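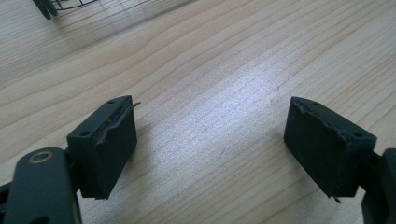

The two finger pads on a gripper, with worn facing along their top edges.

How a robot's finger pads are looked after

When you pick up a pencil, your fingertips do two jobs. They squeeze, and they stop the pencil from sliding. Your skin is soft enough to press into tiny bumps on the pencil, and that gives you a good hold.

A robot gripper needs fingertips too. On many grippers these are called pads. Each pad is a block fixed to the end of a metal or plastic finger, with a layer on the side that touches things. That layer is called the facing. The facing does the job of your skin.

Facings wear out. Your skin grows back when you scrape it, but a robot's facing has to be changed by a person.

What wear looks like

Look at the pad on the left in the photo. A strip of the black facing has peeled up along the top and is sticking out like a little tab. Under the strip the surface is rough. The pad on the right has a ragged edge, with pieces chipped out of it, and a thin sliver pokes down from its bottom corner. Both pads have dusty grey patches and scuffs.

Most of the damage on these pads is near the edges. Edges have a hard life. When a gripper reaches down to a table for something flat, such as a ruler, the edges of the pads can be the first part to touch. They can bump the table or scrape along it. The middle of a pad usually just presses and lets go.

Why it matters

Worn pads cause three kinds of trouble.

The first is slipping. Dust stops the facing from gripping properly, in the same way that dusty shoes slide on a gym floor.

The second is crooked holding. If one pad has a bump or a missing piece, the object tips when the fingers close. A cup might lean, and then it won't sit flat when the robot puts it down.

The third is sticking. A loose flap can catch on things. The fingers open, but the object hangs on for a moment and drops in the wrong spot.

The Monday check

At the Ullero workshop, the grippers are used for picking up and putting down household things all week. Every Monday, before the machines are turned on, a technician checks each set of pads. You don't need special equipment for most of it. The technician uses a torch, a soft brush, a damp cloth and a notebook.

The check goes like this:

1. Make sure the power is off. Fingers that close on pencils can also close on people.
2. Brush off the dust, then wipe the pads with the damp cloth and let them dry.
3. Shine the torch along each facing from the side. Light from the side makes bumps and tears easier to see.
4. Feel along the edges for anything lifting.
5. Look at the screws. They should be snug.
6. Look at the joints behind the pads. The fingers should move smoothly, without wobbling.
7. Write down what you found.

The notebook is useful because wear happens slowly. A pad that looked fine last week might have a small tear today. If the notes show the tear getting longer, it's time for new pads.

The workshop's rule is to change pads after 21 days of work, or sooner if a facing is peeling. Pads are always changed in pairs. A new pad facing an old one would be thicker, and the gripper would hold things a little off centre.

Changing the pads

New pads come from a supplier called Rokgate, packed two to a bag. If you look at the tops of the pads in the photo, you'll see small round holes. Holes like these are for screws. At Ullero, screws hold the pads in place so they can come off without taking the whole finger apart.

The technician opens the fingers wide and switches off the power. Next, the screws come out and go into a small dish. (They are tiny and they roll.) The old pad comes off, and the place where it sat is wiped clean. Even a crumb of old facing left behind can make the new pad sit on an angle.

Then the new pad goes on. The screws are put in loosely at first. Once they are all in, they are tightened a little at a time, taking turns. If you tightened one all the way first, it could pull the pad to one side.

After both pads are on, the technician closes the fingers slowly by hand and holds the torch behind them. If light shows through at the top but not at the bottom, one of the pads is crooked and the screws need another go.

Look for the gold ring

Near the bottom left corner of the photo there is a brass-coloured ring with a dark centre. It is part of a bushing. A bushing is a smooth sleeve that sits inside a joint, so the parts can turn without grinding against each other. You have probably got something that does a similar job in the wheels of your bike or scooter.

Bushings wear out too, but much more slowly than pads. At the workshop they are tested for wobble and given a clean, and most of the time that is all they need.

Testing the new pads

The last job is a test. The gripper picks up a wooden block and puts it down again 100 times. Then it does the same with a plastic cup and with a sponge, which makes 300 lifts altogether. If it drops something more than 2 times, the technician turns it off and checks the pads again.

Try it yourself

You will need two wooden rulers, two elastic bands, a marble and a pencil.

Try to pick up the marble using only the flat ends of the rulers. Now wrap an elastic band a few times around the end of each ruler and try again. Then try the pencil. Last of all, put a bit of flour on the elastic bands and see what happens to your grip. Wipe up the flour when you're done.

Words to know

Bushing: a smooth sleeve inside a joint that helps parts turn.
Facing: the outer layer of a pad, which touches the object.
Gripper: the part of a robot that holds things.
Pad: the block at the end of a gripper's finger.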